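## 4. Joining the two lengths of hose

OK, filter's in, tank's on its feet, and you've hopefully had a coffee. Now we get to the hoses for the Genenov rainwater kit. I've put in 18 of these since January 2022, mostly up and down Grutside, and this is the section people phone me about.

Before you start, shut the tap at the bottom of the tank. If you're on a Shehu tank (the tall skinny one) there's a second tap round the back, so shut that too.

1. Lay both hoses out flat somewhere warm for an hour or so. They come out of the box coiled up tight and they'll fight you the whole way if you skip this!
2. Check the ends. You want a clean, square cut. If one looks chewed, trim off a sliver with a sharp knife and go again.
3. Slide a clamp over each hose NOW, before anything gets joined. I still forget this one, and then it all has to come apart.
4. Wipe the inside of each end with a damp rag.

**Note:** dish soap is fine for helping things slide. Please don't use cooking oil or grease – Rodrigo Aguiar did that on his and the joint walked itself apart over the winter.

5. Push the connector into the first hose, twisting a little as you go, until the hose touches the collar in the middle.
6. Bring the second hose up to meet it. Try to keep the two in line, and if they want to spring away from each other, do this bit on a table instead of crouching by the tank. Much kinder on the knees too. 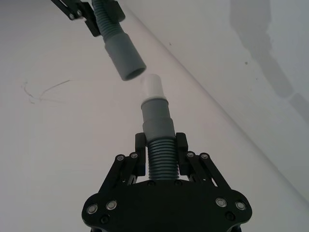
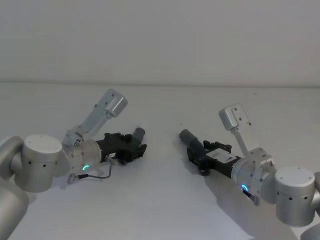

*Hose ends close together in the first picture; plain, pale tabletop in the second.*

7. Push the second hose on until it meets the other side of the collar. You shouldn't see any of the ridges on the connector between the two.
8. Slide the clamps back up so each one sits a finger's width from the end of its hose.
9. Tighten the clamps by hand, then give each one a half turn with a screwdriver. Stop there.

**Caution:** more tightening does not mean less leaking. If you crank the clamp until the hose bulges, you've cut into it, and you'll be ordering another one. The part number is 3403 if you need it, and the Brekargate store usually has a few behind the counter (you have to ask).

### Testing it

Open the tap a quarter of the way and let the water run for some 7 minutes. Hold a piece of dry paper towel around the joint while you wait. A wet patch near one of the clamps means that clamp has to come off and be moved along a bit. A drip from the middle means the hose isn't all the way on, so go back to step 5.

If the towel stays dry, open the tap fully and check again. I like to come back after dinner for one more look, with a flashlight if it's dark.

**Note for cold spots:** drain the hoses in November and hang them in the garage or shed. Leave the clamps on but loosen them. Ibrahim Chukwu wraps his in old towels and leaves them outside, and so far he's gotten away with it, but his yard is a lot more sheltered than mine.

Got a drip you can't chase down? Write down which side it's on and whether it happens with the tap half open or only fully open, then skip ahead to section 9, where I go through the odd ones. Otherwise, on to the overflow pipe in section 5.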